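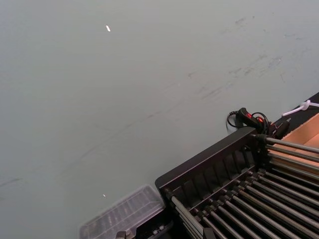 Figure 1. Wrist camera view with the rack at lower right and a clear container beside it.

4. The Vurna Class Project

4.1 Choosing a task

We gave the students in the Vurna course one rule for their final project: the job had to be something both arms could share, and it had to use things already lying around the Kratochvíl workshop. What came back was wonderful. One team wanted to sort buttons, another wanted to fold a paper hat (we talked them down to folding it once), and the team whose work fills this section wanted to move rolls of tape between a cardboard tray, the open table and a black rack with silver rods. It sounds plain. It turned into the richest project of the term, and we still find new questions in the data.

A roll of tape is a lovely thing to hand to beginners. It can be pinched by its wall, grabbed across its full width or lifted from inside the hole, and each choice leads to a different program. The students argued about these three grips for most of a Tuesday evening before anyone touched the controls. By then they had sketched every approach angle on the whiteboard and had started, without being asked, to predict which ones would fail.

The rack brought a second kind of problem. Its rods repeat, and repetition is hard on a small vision model. A patch cut from one part of the rack can look almost the same as a patch cut from another, so a model that has learned "rod" has learned very little about where it is. The team's first detector placed the rack with great confidence and was often off by one rod.

4.2 Learning to read the wrist view
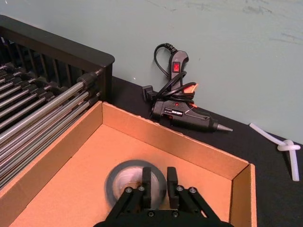
Figure 2. Gripper fingers over a roll of duct tape in the cardboard tray. A glue gun lies behind the tray.

Each team labeled its own images in Pluven, the annotation tool that last year's class wrote and this year's class has been happily repairing. The tape team labeled 2,028 wrist images over the month of February. They marked the tape, the tray and the rack, plus a catch-all class called "other," where the glue gun in Figure 2 ended up.

That last class taught us a lot. At first the students left background items unlabeled, and the detector kept reporting the glue gun's looped cord as the outline of a roll. It is easy to see why once both are in the same view: each is a dark curve at a similar scale. Adding "other" fixed most of these errors in a single training run, and there was real cheering in the room.

Views like Figure 2 also started the best discussion of the course. The duct tape is blurred, and the fingers hide part of it. Should the label cover only the part of the roll that shows, or the whole roll as a person would guess it? Half the team wanted visible pixels and half wanted the full outline. Evander Yule, who taught the lab hours, let them try both. The full outline gave better grasp points, while the visible outline gave a more honest measure of how sure the model should be. They kept both fields, and Pluven now supports the pair.

4.3 What the camera sees when there is no tape in view

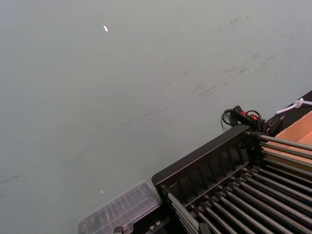
Figure 3. A wrist view taken up mostly by the gray-green surface, with the rack at lower right and no tape visible.

Many wrist images hold no target at all. In Figure 3 the largest thing in view is a pale surface with faint scuff marks, and the model has to say "nothing to pick up" with the same care it gives to a real find. Students tend to see such images as waste. We were delighted when this team went the other way and asked for more of them.

Their reasoning was good. Figures 1 and 3 show nearly the same layout, with the rack, the clear container and part of a cardboard box in similar places. If a model gives two very different answers for two such similar views, something is wrong, and no hand label is needed to find out. The team wrote a short script that collects close pairs like this one and compares the outputs. It flagged 30 pairs in its first pass. Most of the trouble came from the small bright specks on the surface, which the model had been treating as a highlight on a roll's edge.

We have since put the pair check into the standard class kit, next to the calibration sheet and the Skedico motion scripts.

4.4 Two arms, one table
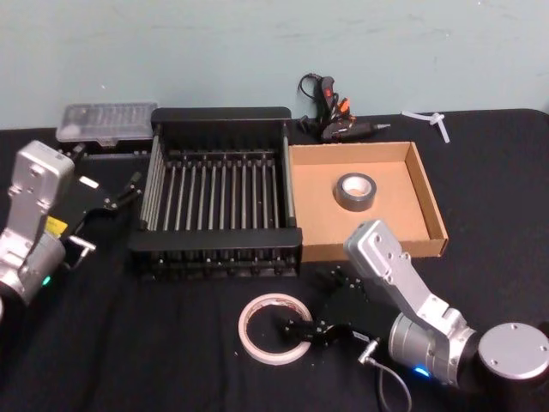

Figure 4. The tabletop with both arms, the rack, the tray with duct tape inside, and a roll of masking tape at front.

The wider view made planning far easier to talk about. In Figure 4 both rolls are visible, the duct tape in the tray and the masking tape on the black cloth, and so are the two grippers. The students used views like this to draw a border between the arms' working areas. They put the first border straight down the middle, through the rack, and soon found that a fixed line makes both arms wait too often. Their second version let an arm claim the rack, finish its move and give it back.

The team logged 664 runs with the claim rule in place. The full breakdown is in Section 5, but one pattern is worth giving early. Most stops came from the claim being released too late, after the arm had already cleared the rack, and very few came from a poor grasp. The students had spent weeks on grasping and only two afternoons on the release rule, so this caught all of us by surprise. They rewrote it before the final demo and asked to keep their bench for another term.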